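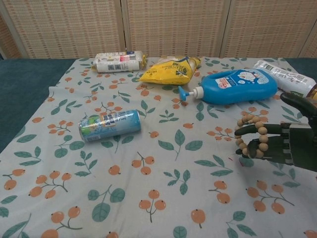 4. Setting Up the Label Printer

Read section 3 (Unpacking) before starting. The steps in this section apply to the Cevero desktop label printer with the standard power supply. If the printer was supplied with the Kemik battery base, complete section 9 first and then return to step 4.2.

4.1 Choosing a location

1. Place the printer on a flat, level surface that does not move when pressed. The surface must extend past all four feet of the printer.

2. Leave 10 inches of clear space behind the printer. Fan-fold labels feed in from the rear and will bind if the stack is pushed against a wall.

3. Leave enough space above the printer to open the cover fully. The cover hinges at the back and stands upright when open.

4. Keep the printer out of direct sunlight. Thermal labels darken when exposed to heat, and the label sensor can give false readings in strong light.

5. Do not set the printer on a heater, a refrigerator, or any appliance that vibrates during use.

Note: The printer has no cooling fan. Air enters through the slots on the underside. Do not stand the printer on foam or thick fabric that rises between the feet. A thin cloth pulled flat is acceptable.

4.2 Connecting power

1. Set the power switch on the back panel to O.

2. Push the round plug of the power supply into the socket marked DC IN until it stops.

3. Connect the power cord to the power supply, then to a wall outlet.

4. Set the power switch to I. The status light blinks amber while the printer starts, then turns solid green. Start-up takes up to 15 seconds.

If labels are not yet loaded, the status light turns red after start-up. Go to 4.3.

CAUTION: Use only the power supply packed with the printer. Other supplies with the same plug may deliver a different voltage and can damage the print head. Damage of this kind is not covered by the warranty.

4.3 Loading a label roll

The printer accepts rolls up to 4 inches wide with the labels wound on the outside. For rolls wound on the inside, use the rear slot and an external roll stand.

1. Press both cover latches and lift the cover.

2. Pull the roll holders apart. They move together and lock when fully open.

3. Lower the roll between the holders so that labels unwind from the top, printable side up.

4. Press the release tab and let the holders close against the core. The roll should turn freely with light finger pressure. If it drags, open the holders, center the roll, and close them again.

5. Pull the end of the roll forward until it passes over the black roller at the front of the printer.

6. Slide the two green guides inward until they touch the edges of the backing paper. Do not squeeze the paper. Guides set too tight cause the backing to buckle and the print to slant.

7. Close the cover and press down on both front corners until both latches click.

8. Press FEED once. The printer should advance one label and stop with the gap between labels at the tear bar.

If the printer feeds more than one label, or stops in the middle of a label, go to 4.5.

CAUTION: The print head is on the underside of the cover and may be hot after printing. Do not touch the thin brown strip at its front edge. Oil from the skin shortens its life.

4.4 Loading fan-fold labels

1. Open the cover and remove any roll. Leave the roll holders open and locked.

2. Place the stack behind the printer with the first label on top and the printable side facing up.

3. Feed the first label through the rear slot, under the guide bar, and over the black roller.

4. Adjust the green guides as in 4.3, step 6.

5. Close the cover and press FEED once.

The stack must be in line with the slot. A stack set to one side will pull the labels against one guide, and the print will drift across the label over a long run.

4.5 Calibrating the label sensor

Calibrate the sensor when the printer is first set up and each time the label size or type is changed. Calibration is not needed when replacing a roll with another of the same kind.

1. Load labels and close the cover.

2. Check that the status light is solid green.

3. Hold FEED until the light blinks twice, then release it. The printer feeds several labels forward and draws the last one back.

4. Wait for the light to return to solid green.

5. Press FEED once. One label should advance and stop at the tear bar.

If calibration fails, the light blinks red. Check that the labels are under the guide bar and that the sensor window is clean, and repeat from step 1. Labels with a black mark on the back in place of a gap require the setting described in 6.4.

4.6 Connecting to a computer by USB

Install the software before connecting the cable. If the cable is connected first, some computers assign a generic driver, and the label sizes in 4.8 will not be listed.

1. Install Prillow, the label software supplied with the printer. Accept the default folder.

2. When prompted, connect the square end of the USB cable to the printer and the flat end to the computer.

3. Turn the printer on.

4. Wait until the setup window reads Printer found, then select Finish.

Connect the cable to a port on the computer itself. Unpowered hubs may drop the connection during long jobs.

4.7 Connecting by Wi-Fi

The printer supports 2.4 GHz networks only. On routers that use one name for both bands, no change is normally required.

1. Complete 4.6 first. The USB cable is used to send the network settings to the printer.

2. In Prillow, open Devices, select the printer, and select Network.

3. Choose the network name from the list and enter the password. Passwords are case sensitive.

4. Select Send. The Wi-Fi light blinks blue while the printer connects and turns solid blue when it has joined the network.

5. Disconnect the USB cable. The printer reappears in the list with the word Wireless after its name.

If the Wi-Fi light is still blinking after 2 minutes, reconnect the cable and enter the password again. Networks that require a sign-in page, such as those in hotels and shared offices, are not supported.

Note: Turning on Wi-Fi disables automatic sleep. To restore it, see 6.2.

4.8 Setting the label size

The size set in the software must match the labels in the printer. A mismatch is the most common cause of skipped labels and of shipping labels printed sideways.

1. In Prillow, open Devices, select the printer, and select Media.

2. Choose the label size. Width is given first, then length.

3. For a size not listed, select Custom and measure one label, leaving out the backing paper. Enter the width and length in inches or millimeters.

4. Set Type to Gap, Mark, or Continuous.

5. Set Darkness to 8. Raise it one step at a time if the print is faint.

6. Select Save, then Print Test.

Higher darkness settings wear the print head faster and can blur narrow bars. Use the lowest setting that gives solid black.

4.9 Checking the test label

The test label shows a border, a block of text, and two barcodes, one running along the label and one across it. Check the following before printing live labels.

Border: all four sides are present. If one side is missing, the label size is wrong or the guides are off center.

Text: the smallest line is readable. If it is filled in, lower the darkness.

Barcodes: both scan on the first try. If only the barcode running across the label fails, lower the print speed one step in the Media window.

White line: an unprinted line running the length of the label indicates dirt on the print head. Clean it as described in 7.1 and print another test label.

4.10 Applying printed labels

1. Wipe dust from the package before applying the label. Adhesive does not hold on damp or dusty surfaces.

2. Apply the label to the largest flat face. Do not wrap a barcode around an edge or across a seam.

3. On soft plastic mailers, smooth the plastic flat first and press from the center of the label outward.

4. Do not cover a thermal barcode with clear tape. Some tapes cause the print to fade, and glare from the surface can stop a scanner from reading it.

5. When reusing a box, remove or cover all old barcodes.

4.11 Registering the printer

Registration is optional and does not affect the length of the warranty. The serial number is on the underside of the printer, next to the Sutcliffe service label. Enter it in Prillow under Help, Register. Keep the service label in place. Repairs cannot be booked without the number printed on it.

Continue to section 5, Printing from a Spreadsheet.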